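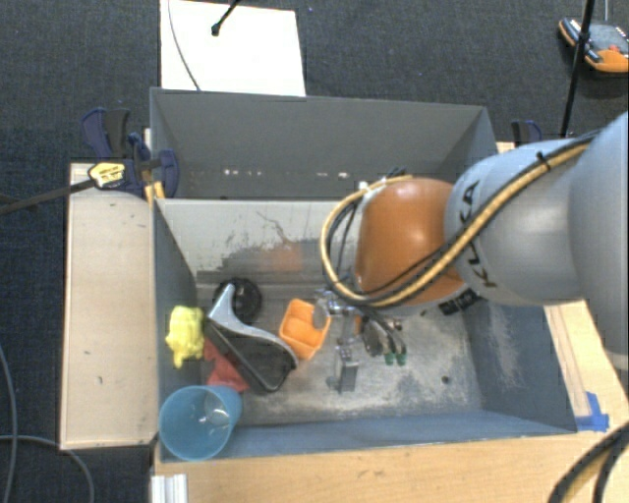 Skateo Bin Picking Kit
Section 6: Gathering grasp examples

Read this section before you run anything. The learning software will accept whatever you give it and report a cheerful number at the end, and that number says very little about whether the arm can pick up your things.

6.1 Before you start

1. Clamp the bin to the bench. Push it from each side with your hand. If it shifts, tighten the clamps and push again.

2. Mark the bin's position on the bench with coloured tape. A bin that has crept a centimetre toward the arm will spoil a night's recording, and the log won't show it.

3. Check the cable bundle along the arm. Jog the wrist to both ends of its travel and watch the loop. It should never pull tight or drop below the fingertips.

4. Put the handheld controller where you can reach it without leaning over the bin.

CAUTION: The arm does not know you are there. Press the stop button before you put a hand in the bin, even to straighten one object.

6.2 Choosing objects

The earlier edition of this guide told you to use "a representative selection." We have removed that line. At the Fostthorpe site it was taken to mean whatever was in the cupboard, and the result was a model that was very good with plastic cups.

1. Include hard items and soft ones. Cloth and stuffed items behave differently on every grasp, and they will drag your success rate down. Leave them in.

2. Include at least one object with a thin handle and one with an open rim. A finger over the rim is an easy grasp, and the system will find it quickly and then try it on everything.

3. Include something see-through. Depth readings on translucent plastic are poor. If the supplier of your camera says otherwise, ask to see it done in your lighting.

4. Keep back 2 objects that never go in the bin during recording. You will need them in 6.5.

Note: Bright colours make the camera view easy to read for people. We have seen no good evidence that they help the model, and they may teach it habits you don't want.

6.3 Recording a session

1. Home the arm and open the gripper.

2. Tip the objects in. Do not arrange them. Operators like a tidy bin and will space things out without noticing they have done it.

3. Start the session from the controller. Each attempt is logged with a picture from before the grasp, the motion, and the gripper reading at the end.

4. Let it run for 100 attempts, then stop the arm and stir the bin. Objects drift to the walls and stay there, and from then on you are recording the same awkward corner over and over.

5. Swap objects every 500 attempts. Write down which went in and which came out. The file name is not the place for this; use the session sheet.

6. If the arm faults, save the session and start a new one. Do not join the two files by hand.

CAUTION: Stop if the fingertips scrape the floor of the bin on repeated attempts. Scuffing of the floor is expected over time. Steady scraping usually means the height offset is wrong, and every example recorded with it is suspect.

6.4 Checking the labels

The software decides whether a grasp worked from how far the fingers closed. It is wrong more often than the Brophy brochure suggests. A fold of thin cloth can read as empty. A finger jammed against the wall can read as full.

1. Open the session in the viewer and pick 15 attempts at random. Use the random button. Do not pick them yourself.

2. Compare each label with the before and after pictures.

3. If more than 2 are wrong, check the whole session by eye before using it. Yes, this is slow.

4. Initial the session sheet.

Tincuța Cozma at Skovdale went back over the April recordings this way and threw out a good share of them. The model trained on what was left scored lower on our own chart and did better in the bin. We now distrust the chart.

6.5 Before you report a result

1. Put the held-back objects in the bin along with the usual ones.

2. Run 100 attempts with learning switched off.

3. Report known and held-back objects on separate lines. A single combined figure will be sent back to you.

4. State who stirred the bin and how often.

Note: A model that does well in one bin, on one bench, under one set of lights has been shown to work in that bin. Moving the bench counts as a change. So does a new bin, even the same part number, until you have run the test again.

Section 6 revised 21 Aug 2018. Replaces all earlier versions, including the laminated one.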